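3.2 Return to household tasks after living-donor kidney transplantation

The interviews in Wimedmont were made in the homes of the recipients. We chose this because many answers in the clinic were short, and people often said only that they were "fine." At home the same persons spoke longer, and they also told us about work which they still avoided. Two recipients asked that the donor be present during the whole interview, and we accepted this.

The most common subject was lifting. All recipients had received a written limit from the surgical team, but the limit was given as a weight, and few of them knew the weight of the things in their own kitchen. One woman said that she had stopped carrying shopping bags completely, although her limit had ended in June. Her sister, who was the donor, had gone back to her full work much earlier. This difference made the recipient feel ashamed, and she did not speak of it with her nurse.

To describe such activities in a common way, we used the Presik scale, which was prepared by Eren for patients after abdominal surgery. The scale divides the tasks of the home into 40 items, grouped by the height of reach and by the use of one or both hands. Each item is scored by the recipient and, separately, by the person who lives with the recipient. 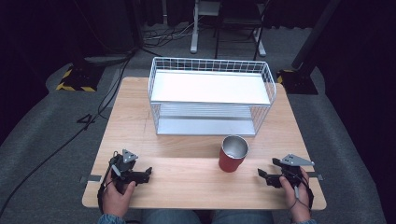
Figure 3. Tabletop with wire basket and cup.

The two scores did not always agree. Family members usually gave a lower score than the recipients gave themselves, mainly for items below the level of the waist. Gönül Eren has described the same tendency in an earlier group — she calls it "protective scoring" — and she advises that the two scores should not be combined into one mean value. We followed this advice, and the scores are reported in separate columns.

A second subject was the timing of medicines. Several recipients planned their housework between the morning and the evening dose, even when their doctor had not asked for it. They explained that a fixed day helped them not to forget. In the Flillska group this habit was less common, possibly because more recipients there had returned to paid work and followed the hours of the employer.

We did not find a clear relation between the age of the donor and the confidence of the recipient in daily tasks. However, the recipients who knew that their kidney came from an older relative were more careful in their words — "I must keep it well for her," as one man said. This kind of statement is not covered by the scale, and we return to it in Section 4.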